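Spring Coffee Morning at Nuta

Our next coffee morning is on 5/1/18, and everybody in the building is welcome. Shona Buchanan will bring her lemon cake again, and Gregor Tosh has promised two kinds of bread. Coffee costs 70 cents a cup, tea is free. 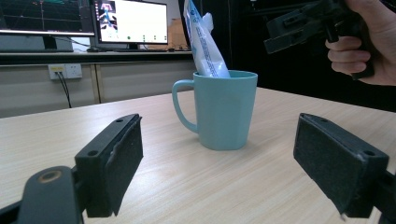

A light wood tabletop.

In April we had about 30 guests, more than we expected, so please bring your own mug if you can. After the coffee there is Trivia with Catriona Tennant. The questions are on rivers and old songs this time — the last ones on tax law were a little too difficult for me also.

If you want to bake something, please write your name on the list next to the mailboxes.

Sorcha Cowie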